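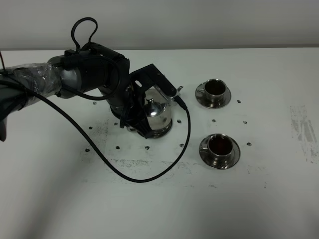

In Defense of the Steel Teapot

Last updated in November
3 min read

I own five teapots, and the one I reach for every single afternoon is the stainless steel one, the pot my friends think belongs in a bus station diner. I've heard all the arguments. Steel makes the tea taste like pennies. Steel is cold. Steel is what you give people when you don't trust them with the good stuff. My neighbor Hedvig Isaksson once picked mine up by the lid knob, set it back down and asked if I was going camping!

Well, I'm sticking with it, and I'm sticking with steel cups too, on steel saucers, the whole shiny family.

Start with the pennies thing. I've drunk tea out of that pot for years (strong black tea mostly, the kind that leaves a brown ring on everything it touches) and I have never tasted a penny. What I have tasted is yesterday's tea in a china pot with a crack in the glaze. My aunt's old Bråten pot was gorgeous, hand painted, and it gave every cup a little whiff of attic. We all drank it and said mmm.

Then there's the breaking. I paid way too much for a Wunmont porcelain set when I moved into this apartment, and the spout was gone by spring. The replacement lid alone would have cost more than my steel pot did. I looked it up, closed the laptop and went for a walk. You can drop a steel pot in the sink and the worst thing that happens is a noise.

I'll give the other side one point, and it's a big one: the shine. A polished lid shows you everything. Every thumbprint, every water spot, the lamp, your own chin from the least flattering angle there is. If you're a person who can't leave a smudge alone, you will spend your life with a dish towel in your hand.

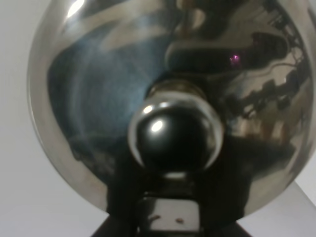

I am that person, a bit. I rub the lid down before company comes and then somebody lifts it to peek at the tea and we're back to smudges. But I've come to like the way a round lid bends the whole kitchen into itself, the furniture all stretched out like taffy. China just sits there being white.

Sigrun Moen, who has been arguing with me about this since college, says the cups are the real problem because they burn your lips. Okay, yes, a thin steel cup can do that. Wait a few minutes! Put it on the saucer, turn the handle toward you, talk to whoever is across the table. Tea was always supposed to involve some sitting around. Sigrun drinks hers standing up at the counter from a Jidavix travel mug with a sip lid, so I don't feel I need to take notes from her on enjoying a beverage.

And please don't save the nice pot for guests. Use it on a plain old afternoon with the mail still unopened.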